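Home | Syllabus | Week 7 | Readings | Labs

Memory and storage: handout for week 7

A program has to be in main memory before the processor can run it. Main memory is fast but loses its contents when the power goes off. Storage keeps its contents and costs much less per gigabyte, so most machines have far more of it. 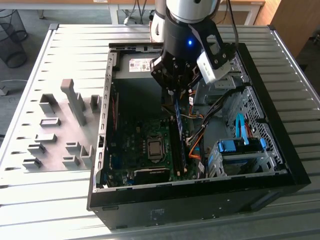
The gap in speed is the reason for caching. Suppose a read from memory takes 100 nanoseconds and a read from cache takes 7. If the program reads the same value 3,000 times, the cache saves most of the waiting. Work out the total time both ways and bring your figures to lab.

Terms to know: volatile, address, cache hit, cache miss, page. The course text covers paging from page 419. Skip the section on tape.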